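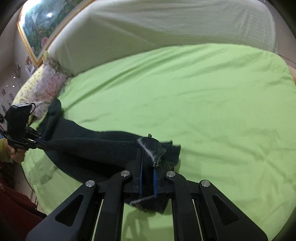

くつ下はどうしてのびるの?

くつ下をひっぱってみよう。びよーん。はなすと、もどる。ふしぎだね。

ひみつは「あみかた」。くつ下の布は、糸の輪っかがたくさんつながってできている。これを「あみもの」というよ。ひっぱると輪っかの形がかわって、横に長くなる。はなすと、もとの形にもどろうとする。ゴムのような糸をまぜてあるくつ下も多い。だから足にぴたっとくっつくんだ。

シーツはあまりのびない

こんどはベッドのシーツ。ひっぱっても、くつ下ほどはのびないものが多いよ。たて糸とよこ糸、2しゅるいの糸を、上、下、上、下とくぐらせて作るから。これは「おりもの」。糸がまっすぐならんでいるので、のびるすきまが少ないんだね。

でも、ななめにひっぱるとどうかな? ハンカチでやってみて。ちょっとのびたでしょう。四角いますめが、ひしがたにつぶれるからだよ。

しわはどうしてできる?

布をおりまげると、中のせんいもまがる。そのままおしつけられていると、まがった形がのこってしまう。これがしわ。もめんは水をすうと、せんいがうごきやすくなる。だからアイロンの前に、しゅっと水をかけるんだね。ポリエステルは水をあまりすわなないので、しわになりにくい。

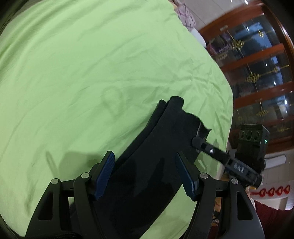 みどり色のシーツ。やわらかいしわがあるよ。

やってみよう

よういするもの:古いくつ下、ハンカチ、虫めがね、ものさし。
1 虫めがねで布をのぞく。輪っか? それとも、ますめ?
2 たて、よこ、ななめにひっぱる。どれがいちばんのびた? ものさしではかって、ノートにかこう。
3 ハンカチをぎゅっとにぎって、ひらく。しわのようすもかいておこね。
くつ下は、おうちの人に「つかっていい?」ときいてからね。

ことばメモ
せんい:糸のもとになる、とてもほそいもの。
もめん:わたの実からとれるせんい。Tシャツにもよくつかわれる。

つぎのページは「ボタンとファスナー」。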